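Module 4: Household Textiles and Surface Pattern
Handout 3: Repeats, Grounds and Scale

Module leader: Enda Ó Flaithearta
Reading for this session: Course Reader, section on printed cloth; the Altier pattern sheets (Study Room, open until 5 p.m.)

Students are expected to have read this handout before the seminar and to bring their own copy. The sheets themselves may not be taken out of the Study Room.

1. Terms

The ground is the area of a printed cloth or mat on which the motif sits. It may be left plain or may carry a small secondary pattern. The motif is the drawn element, such as a leaf, a flower or a dot. The repeat is the smallest block of pattern which, when laid side by side with copies of itself, produces the whole surface.

A full drop repeat places each block directly beneath the last. A half drop repeat moves every second column down by half the height of the block. The half drop is harder to cut and match, but it hides the joins better and makes a small motif look less like a grid.

2. Leaf patterns

Leaves have remained in use for table and floor coverings because they can be turned in any direction without looking wrong. A bird or a building has a top and a bottom; a fern has a stem, but the eye accepts it at most angles. Designers speak of such patterns as tossed. They suit any surface that will be approached from several sides.

Ferns are often printed in a single pale colour, with a second colour added in small amounts. The second colour is known in this module as the accent.
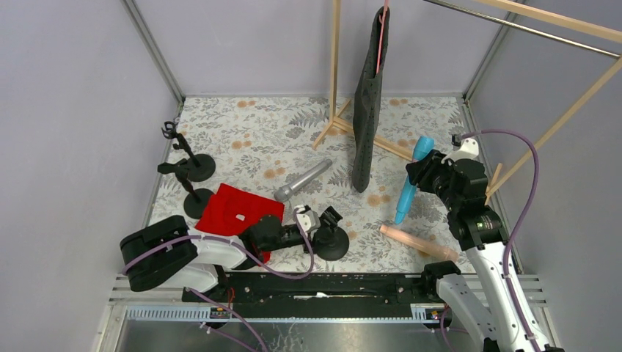 Why is an accent colour usually kept to small shapes?

A small shape can be strong in colour without taking over the pattern, and slight errors in its placing are less likely to be noticed. Larger areas of a strong colour tend to pull the eye away from the main motif and make the edges of the repeat easier to find.

3. The Omine and Tritano sheets

The Study Room holds 1,718 sheets from the Ó Dálaigh gift, of which 331 are leaf patterns. Students should compare the Omine group with the Tritano group. The Omine sheets use a half drop throughout and keep the ground plain. The Tritano sheets are more mixed - several carry a fine stipple on the ground, and the size of the motif varies a good deal from one sheet to the next.

Scale should be judged at full size. A motif which seems lively on a small sample may look thin when it covers a whole table.

4. Written task

Choose one sheet from either group. Trace one full repeat, mark its corners and state whether it is a full or a half drop. Add a note of no more than 200 words on the relation between motif and ground. Work is to be handed in at the module office before the February reading week.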